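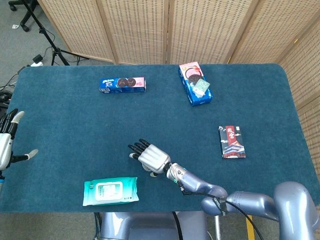 Fig. 1. Sorting table, session 4: two blue biscuit boxes, the navy box with the palace on it, wet wipes.

Filed under: Course Materials > Packaging and Display > Handouts

PACKAGING BASICS, SESSION 4 - reading a pack from the front
Notes: Khanyisile Naidoo

Bring these to the workshop, I won't be printing more.

Recap from last time: front panel = name, picture, colour. Everything else goes on the back or sides. Tapley range was our example of too much on the front.

1. Same product family, different layout
Look at the two blue boxes. Long narrow one: lettering left, cookie in the middle, pink panel on the right. Reads sideways. The other has its pink and white at the top and the cookie printed near the top as well, so it reads downwards. Blue plus dark cookie does the linking. Ask: would you still pair them from across a shop? Try it at the back of the room.

2. Picture of the contents vs picture of somewhere
Cookie boxes show the food. Small navy box shows a Chinese palace building, red and gold roof, white clouds, red banner with Chinese characters. Front sells a place or a mood. Gift packs do this alot. Compare the Condberg tea tins (handout 2).

3. Working packs
Wipes: teal fading to white, lid in the middle. The lid takes the best spot on the front so the printing has to go round it or on it. Faint green text on a white lid, discuss. Contrast!! See Rindus notes on pale type.

4. Background
Dark teal felt. Navy box is dark on dark, the white clouds and red banner do the work. Keep this in mind for your own display boards, lots of you chose black last year.

Print runs (for the costing sheet)
short run 1,000
Zunevano quote 2,000
Setup is charged per design, so two layouts = two setups. People forget this.

TASK
Pick one pack from home. Sketch the front from memory, then check it against teh real thing. What did you leave out? One side of A4, in by the end of July. Max 18 words per label in the redesign.

Next session: back panels, small print, folding nets. Bring scissors.

Last updated: July

We use cookies to keep this site working. Accept all / Manage settings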